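Ilska Youth Robotics Club
Progress report to the Woldegiorgis Education Fund
Submitted 19 July 2020 by Panya Chantharasri, club lead

1. Where we are

The grant pays for a student project in which club members build hand-held grippers, use them to record everyday tasks, and then train a small arm to repeat those tasks. This is our second report. The first covered recruitment and purchasing. This one covers the build, the first recordings, and the part of the budget that has moved.

We have 11 students enrolled. Two left in June when their families moved, and both places were filled from the waiting list. Attendance has been steady apart from one session we canceled for a power outage in the building.

2. Build

The students work in four teams, and each team was asked to finish one gripper. Three are finished and in use. The fourth has a cracked trigger housing and is waiting on a reprint. Our printer was down for nine days with a clogged hot end, so this is later than planned.

The fingers went through several versions. The first ones flexed too much when the trigger was squeezed hard. Mulugeta Abera, our technical mentor, had the students thicken the body of the finger and move the screw holes in the tip. The newer fingers hold their shape. The students named this version Fulik, and that is the name used in the parts list and in the shared folder.

Padding on the fingertips is still the weak point. Pads lift at the corners and fray with use, and the adhesive we bought does not stick well to printed plastic. We have ordered a contact cement and a sheet of denser foam. Until those arrive, teams check the pads at the start of each session and replace any that are coming away.

3. Recordings

Each student learns to record in the same order: open and close over a bare table, then a rigid object, then something soft. We added the bare table step after the first week. Several students were moving the gripper too fast, and the video was too blurred to use. Practicing with nothing to pick up slowed them down.

Soft objects have been harder than we expected. A block can be gripped from almost any side. A cap or a folded cloth has to be approached at an edge, and the student has to decide which edge before starting. We now ask them to say the plan out loud before they record.

So far we have some 22 usable recordings per team. The plan called for more by this point. The shortfall comes from the blurred video in the first week and the printer delay. We expect to catch up if we keep the room for the extra evening session.

4. Training the arm

This has started on rigid objects only. The arm can reach for a block and close on it. It often closes too early, and Mulugeta thinks the students' recordings are uneven at that moment, with some squeezing before the fingers are fully in place. The teams are going back through their videos to mark where each grip begins. It is slow work, and the older students have been doing most of it.

We have not tried the arm on soft objects and do not plan to until the block task is more reliable.

5. Budget

Spending is within the total. Two lines changed. Filament went over because of the reprints. Travel was under because the regional meet at Plasov was moved online. We ask permission to shift the unused travel money to filament, foam, and fasteners. A revised sheet was sent with the signed cover page.

6. Next period

Finish the fourth gripper.
Refit all fingertips with the new foam.
Complete the rigid object set and start the soft object set in earnest.
Hold a parents' evening where each team shows its recordings.
Write up the build instructions so next year's group can start from them.

7. Pictures from the work
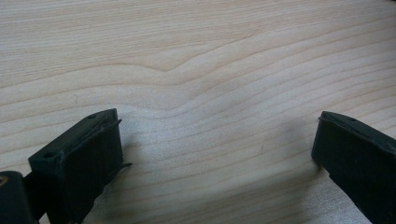 Bare tabletop above, red cap below. 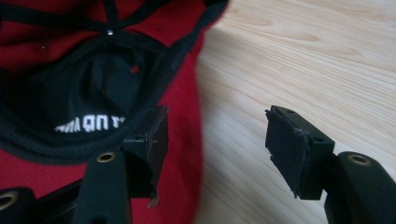

8. Question from the Fund's last letter

Will the students be able to keep working on the project after the grant ends?

The grippers, the printer, and the arm stay with the club, and the room is ours through next spring. The running cost after that is mainly filament and foam, and we plan to cover it from membership fees. Mulugeta has agreed to stay on as mentor for another year.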